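Stop Running Two-Year-Olds in July

Tegwen Lloyd

2025-02-05

Quick one before I lose my nerve. The Stavenell track wants to bring back its July dash for two-year-olds. Purse is up, sponsor is Trukix, the flyers are already on the feed store door. I think it's a bad idea and I'd like to say so before entries open instead of after.

I've been around horses my whole life. Not a trainer. Groomed for eleven years, owned a leg of a slow mare called Bustden who won once, in mud, at 71 to 1. Paid for a transmission. So no, I'm not against racing. I get that letter every time I write one of these and I'd rather skip it this year.

The case for the dash goes like this. Owners want to see a return early. A yearling eats for months and earns nothing, and then somebody says you can have him in front of a crowd by midsummer. I understand it. Feed isn't cheap. Hay isn't cheap. The vet sure isn't.

But a lot of these are late foals. May foals, some of them. On paper a two-year-old, in the legs barely that. You look at the knees and they're open, you can see it on the film and half the time you can see it walking toward you. And we want them flat out from a gate on a track baked hard as a parking lot.

Which is the other thing. The surface. Stavenell doesn't water enough in July, everybody on the backstretch says so and then goes quiet when the office comes by. Last summer the going was so firm that Hidayah Chong scratched both of hers the morning of the races and ate the fee. She got grief for it. She was right. A trainer with a small barn shouldn't have to pay to be right.

Had it out with her over coffee last week, which horses could take it, which couldn't. She's softer on this than me. Thinks a forward, early foal with a patient rider can run in July and come back fine. Sure. Some can. The race isn't going to be full of those though, it's going to be full of whatever's in the barn when the money goes up.

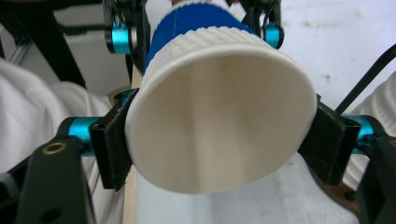

White paper cup, blue band.

And the money is where I really get stuck. They found it for the dash. Could they find it for three-year-old maidens? Those fields have been short for two seasons. I sat there one Saturday and watched four horses go round in a race that should of had ten. The older horses are the ones people know. My neighbor's kids can name every gelding in the Abernathy barn, they yell for them down the stretch. Nobody's kid is yelling for an unnamed colt having his second gallop in company.

Someone will bring up the bonus. Win the dash and you get $1000 toward fall nominations. Fine, nice. One set of X-rays and a month of stall rest and that's gone, and you've got a colt who's learned that the gate is where it starts to hurt. Good luck with him in the fall. I've led that horse up. He sweats through before the saddle's on.

What I'd do. Move the thing to October. Same sponsor, same purse, cooler ground, three more months of bone. Card it at 400 yards if you must have a sprint, let them learn to break and pull up. And put a plain rule in the conditions book, no knees cleared, no entry. The track vet can read the films, he's there anyway.

I know the July card needs a headline. Give it to the old boys. Write a race for horses seven and up with a win at the track, let the crowd have there favorites, put the trophy on that. I'd bring a folding chair and stay all day.

Entries close end of spring. The office does read its mail, I've had answers before, some of them even polite. If you own one of these babies, ask your trainer straight out whether he's ready or whether the purse is. Write to the office too. Short is fine.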